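How Do You Test a Robot's Hand?

Pick up a pencil. Now pick up a grape, then a heavy book. You probably used your hand in three different ways and didn't have to think about any of them. Your fingers opened the right amount, squeezed the right amount, and stopped.

A robot can't do that unless people work out how its hand should move. Robot hands are usually called grippers. There are many kinds, and each kind is good at some jobs and poor at others. Before a gripper goes to work, people try it out on all sorts of things. Sometimes they try two grippers on the same things and compare them.

Kinds of grippers

The simplest gripper has two fingers that face each other. They move together to close and apart to open, like a pair of kitchen tongs. If the fingers stay straight and flat to each other the whole time, they are called parallel fingers. This kind is strong, cheap to build, and easy to fix.

Some grippers have three fingers. They are good at holding round things such as balls and jars, because the fingers can close in from three sides.

Suction grippers don't have fingers at all. They have a soft rubber cup, and a pump pulls the air out of it. The cup sticks to smooth, flat things like boxes and windows. It does not stick well to a sweater or a sponge, because air leaks in through the gaps.

Soft grippers have bendy fingers made of something like rubber. When air is pumped in, the fingers curl. They are often used for fruit and bread, which are easy to squash.

What are the pads for?

Look at the inside of a gripper's fingers and you may see pads. Hard plastic is slippery. If two hard fingers close on a hard plate, the plate can slide out. A pad made of a softer material gives a little when it is pressed, so more of it touches the plate. That makes more friction, and friction is the force that stops things from sliding.

You can feel this for yourself. Hold a plastic cup with two rulers, one in each hand. Then wrap a rubber band around the end of each ruler a few times and try again.

Pads wear out. They get dusty and smooth, and they have to be cleaned or changed. At the Nakness workshop, where people build and test grippers, old pads go into a box with the date written on them so that the worn ones can be compared with new ones.

Grippers you hold yourself

Not every gripper is on the end of a robot arm. Some are made for a person to hold. The person uses the gripper to pick things up, and a camera on it records what happens. Later, a computer can study the recordings to learn how the job is done.

A hand-held gripper is also a quick way to try out a new shape of finger. You don't have to set up a whole robot arm, and you can carry the gripper into a kitchen or a bedroom and use it on the things you find there.

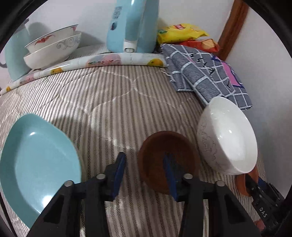 A small wooden bowl between the two fingers of a hand-held gripper. The inner sides of the fingers have dark blue pads.

Bowls look easy, but they are a good test. A bowl has no flat sides. If both fingers press on the outside, they may touch it at only two small spots, and the bowl can swing or tip. Another way is to put one finger inside the bowl and one outside, and pinch the rim. That gives a firmer hold on a thin bowl. On a thick bowl, the fingers need to open wider.

What a bowl is made of matters too. Wood is fairly light, and it is a bit rough unless it has been polished. Ceramic is heavier and often has a shiny coating called a glaze. A gripper that does well with a wooden bowl may have trouble with a big ceramic one.

Shiny things are also hard for cameras. A glossy plate reflects light, and the bright patch can look to a computer like an edge or a different color. A person knows it is only a reflection. The computer has to learn that from seeing many pictures of shiny plates.

Cloth is hard in a different way. A bowl keeps its shape when you push it. A quilt or a dish towel folds and wrinkles, and a bowl resting on it can lean over. A finger that reaches under the bowl may pick up a bit of the cloth as well. That is why testers use soft surfaces as well as hard tables.

Making it a fair test

Suppose you have two grippers and you want to know which is better at picking up bowls. You can't use the first one on an easy bowl and the second one on a hard bowl. That wouldn't be fair. In a fair test, you change one thing and keep everything else the same.

The Tovier Test is a set of rules that the Nakness workshop uses to compare grippers. It works like this.

First, the testers choose the objects. The Tovier box has 46 of them, and it includes spoons, bowls, balls of yarn, toy bricks, a hairbrush, and an empty egg carton.

Next, each object is put in the same spot, facing the same way. There are marks on the table to show where.

Then the gripper tries to lift the object, hold it while the tester counts slowly to five, and put it down again. If the object slips, that try is a miss. A miss is written down just like a success. You can't leave it out because you think you could do better next time.

Every object gets many tries, because one try doesn't tell you much. You might have been lucky. By the time last September's test was finished, the testers had written down 1600 tries.

The two grippers in that test were called Nowakowski and Brollara. Nowakowski had short, stiff fingers, and Brollara had longer ones that could bend slightly at the tips. Nowakowski was better with the toy bricks and the hairbrush. Brollara was better with bowls and yarn. With spoons lying flat on the table, both of them missed a lot – a flat spoon leaves very little room for a finger to get underneath.

So which one won? It depends on the job. If you wanted to sort bricks, you would pick Nowakowski. For clearing away dishes, Brollara would be the better choice, as long as someone helped with the spoons.

Try it at home

You can run your own gripper test. You will need:

2 pairs of tongs that are different from each other
Some things that won't break, such as a plastic bowl, a sock, a wooden spoon, a ball, and a coin
A towel
Paper and a pencil

Make a chart with the names of the objects down the side and the two pairs of tongs across the top.

Put the first object on a bare table. Try to lift it with the first tongs and count to five. Make a check mark if you held it and an X if you dropped it. Do this ten times, then do the same with the other tongs.

When you have tested everything, spread the towel on the table and do it all again. Some objects may be easier now. The coin is a good one to watch.

If you want to go further, wrap rubber bands around the tips of one pair of tongs and test that pair a third time. Remember to use the same objects and put them in the same places.

Words to know

Friction: the force that slows or stops things when they rub together.
Glaze: a smooth, glassy coating on a plate, bowl, or cup.
Gripper: the part of a robot that holds things. Some grippers are held by a person.
Parallel: side by side and always the same distance apart from end to end.
Suction: a pull made by taking air out of a space.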